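Zendama and the paid-for quiet

30th September

I have now finished the Zendama course, or as near to finished as I am going to get, and several people at church have asked what I thought of it. I gave most of them a polite answer over the coffee. The longer answer is less polite, so it can go on here where only the people who want it will find it.

For those outside the parish: Zendama is a programme of daily prayer and silence that you follow on your phone, with a printed journal to go with it. Our church in Clemgate took it up in April after a visiting speaker was very keen on it. The one at Ternlow had already done it the year before, and we were told it had changed the place. I have friends at Ternlow and I asked them. They said it had been nice. One of them had lost her journal by the second week and hadn't bought another.

The journal and the subscription together came to £54. I mention the price early on so that I can't be accused of building up to it. You could apply for help with the cost, and I believe a few people did and got it without fuss, which is to the church's credit. But I keep coming back to the thing itself. Fifty-four pounds to be told to sit still. My grandmother sat still every morning before the house was up, with a psalm and a cup of tea, and as far as I know the only running cost was the tea.

I should be fair. There is nothing wrong with paying for a book. I have a shelf of prayer books and most of them cost me something, and the people who wrote them had rent to pay. I also know that some of us are hopeless at starting anything without a nudge, and I am in that group. So when the app rang its little bell at half past six I did get up, grumbling, and I did sit down, and some mornings it was good. I'd put it at roughly 3 mornings a week when I could say I had prayed and hadn't simply listened to somebody with a lovely voice talking about prayer.

That voice, though. It never stops. The session called "Entering the Silence" has a spoken introduction, then music, then the voice again to let you know that silence is coming, then the silence, then the voice asking what you noticed. I timed the silent part once on the kitchen clock and it was under two minutes. I've sat through longer gaps at a parish meeting after someone asks who will do the gutters.

Then there is the score. They don't call it a score. It's called your "rhythm", and it is drawn as a ring that fills up as you complete sessions. Miss a day and the ring goes pale. At one point mine stood at 87 and I caught myself on a train, quite late, doing a session with the sound off so that it wouldn't drop. I wasn't praying. I was looking after a number. I told this to our study group expecting a laugh, and got one, but two other people went rather quiet and then owned up to having done the same.

Now, the monks and nuns who worked out this sort of life in the first place were very alert to exactly this. You don't have to read far into any of the old writers before you come to a warning about keeping a tally of your own fasts. They thought it was worse than not fasting. I don't say the people behind Zendama haven't read them; the journal quotes them on nearly every other page, in a handwriting sort of print. What it doesn't quote are the rude bits, and the old writers are mostly rude bits.

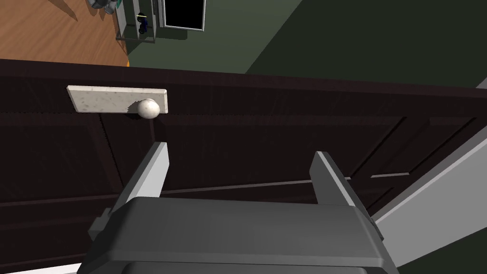

Week four of the course is on custody of the eyes, an old practice and one I had hoped for something from. The idea is that you take charge of where you look, and don't let your glance go wandering off after every shiny thing. Zendama turns this into an exercise named "Sacred Seeing", where you choose an ordinary object at home and gaze at it until it "opens". I'm afraid this is where I dug my heels in. Take a cabinet door, dark brown wood, with a pale speckled plate on it that could pass for granite. You can look at a door like that for a good while and come away knowing that the wood is dark and the plate is flecked, and I think that is a decent enough result. The journal wanted me to write down what the door was inviting me to. It gave me half a page for it. I wrote "cabinet" and moved on to the psalm.

Perhaps that was childish. A friend in the group, who got on much better with the whole course than I did, says I treat anything gentle as if it were trying to sell me something. She may be right, although in this case it had sold me something. She also pointed out that poets do just what the exercise asks. Yes, some do, and I would guess that the good ones throw most of it away. What bothered me was being told in advance that the object would speak. If it must speak by the end of the session, and there's a box to put its message in, then I am going to supply the message myself and call it grace. I can do that quite easily. I've done it with sermons.

What did I get out of the course? A few things, and I don't want to be mean about them. I am up earlier. I've gone back to the psalms in order, straight through, including the ones with smashing and cursing in them that Zendama steps round. I turned the bell off in the summer and have kept going without it, patchily, with no ring to tell me how patchily. I also had some proper talks with people I had only ever passed the peace to, which would have been worth the bus fare to anywhere.

But I'd say the talks came from our sitting in a cold side room together once a fortnight. The course gave us a reason to be there, and after the first couple of meetings hardly anyone opened the journal. We might have met over the parish newsletter and done as well.

There is now a suggestion that we follow it up with a weekend away at Jakab, the retreat house Zendama works with. I have looked it up. It has a sauna, and a shop, and a page on its website about letting go of things, with a link to the shop. You may bring your phone, as you will need it for the sessions. I've said I will think about it, which everybody at Clemgate knows is how I say no.

My own suggestion was that we walk over to Ternlow along the old railway line, without talking on the way out, have our sandwiches in the churchyard, and talk as much as we like coming back. This was felt to be lacking in structure. It has been written down all the same, and I have been asked to find out whether the path floods. I went and had a look at it last week and it does, by the second gate, but you can get round through the field if you don't mind nettles.

If anyone would like my journal it's free to a good home. The first third has been written in, in pencil. I'll rub out the bit about the cabinet.

Recent posts

Why I stopped giving things up for Lent
The new hymn books, a complaint
Bells, neighbours and who was there first
On being asked to "share"
Notes from a very short pilgrimage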